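**Moving my mother's recipes out of a shoebox (long, sorry)**

**pickleweather** wrote:

Hello all, I've been reading this board since February and finally have something to ask. My mother left me 102 recipe cards in a shoebox, plus a fat envelope of clippings, and I'd like to get them into a shape my kids can use. Half are in her handwriting, which leans so hard to the right that it looks like it's running for a bus. Some are in my aunt's. Several have no title at all, only a list of ingredients and the word "bake."

I've started typing them up in the evenings, and my question is how much to fix. She writes "butter the size of an egg" and "a Soriano tin of flour" (we had one old tin in the pantry and everything was measured by it). Do I turn that into cups, or leave it alone?

**Marrowfat** wrote:

Welcome! What a lovely job to have on your hands, even if it doesn't feel that way at eleven at night. I'd leave every word just as she wrote it. When I did my grandmother's I tidied as I went, and now I can't tell which bits are hers and which are me being bossy. I'd give a good deal to have her spelling of "rhubarb" back.

**Jui-lin Yu** wrote:

I'm going to disagree with Marrowfat, fondly. A recipe that can't be cooked from is a keepsake, and that's fine, but the kids will open it once and put it back on the shelf. Find out what that tin holds. Fill it with flour, weigh it, do it 2 times to be safe, and write the number in brackets after her words. Then you've kept her voice and somebody can still make the cake.

I cooked my way through my father's notebook like this and the dumplings took me most of a winter. His water amounts were hopeless! He wrote "enough."

**pickleweather** wrote:

Oh, brackets. I feel silly for not thinking of brackets. The tin is still here, though the lid went missing when we moved from Nomley, so tomorrow I'm weighing flour.

Any thoughts on order? She kept them by who gave her the recipe, so there's a clump of neighbors, then the church ladies, then "Mrs. D. from Destthorpe," who seems to have sent nothing but pickles.

**Oteo_and_on** wrote:

Order by course, please, with an index in the back. I know the people are the charm of it, but when I want soup I want to find soup. Our family book is sorted by cousin and I have to remember that the good chili belongs to the one I don't speak to.

Scan the cards as well as typing them. Both sides. My mother-in-law wrote her best notes on the back, things like "too sweet, H. ate four."

**Marrowfat** wrote:

See, I'd buy a book sorted by cousin! The clumps tell you who her friends were. You could put the giver's name under each title and do it by course after all, I suppose, but I'd be sad about it.

Yes to scanning, we agree there. Lay the cards on something plain with the lamp off to one side, or pencil goes shiny and you lose it.

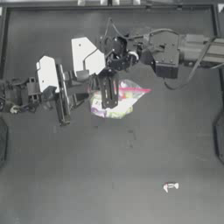
And do a few and stop, is my other advice. I once sat down with a whole box and by the end I was copying "1 tsp" without reading it, and there's a gingerbread in our book with a teaspoon of flour in it. My sister brings it up every Christmas.

**Jui-lin Yu** wrote:

Marrowfat, I have made worse than that. Check the clippings against the cards too, pickleweather. My father would cut something out of the paper, change it on the card, and keep both, and the card was always the better one.

**pickleweather** wrote:

Reporting back on the tin. Level full it came to 2 different weights, depending on whether I scooped or spooned, and I'm fairly sure she scooped. I've put the scooped number in brackets with a little note.

I'm going by course, with the giver's name under the title, and a page at the front listing everybody in her old order. Marrowfat, that page is for you. The pickles get their own section, there's no way around it.

**Oteo_and_on** wrote:

Good compromise. Would you post one of the pickles when you get there? I've got more cucumbers than I know what to do with.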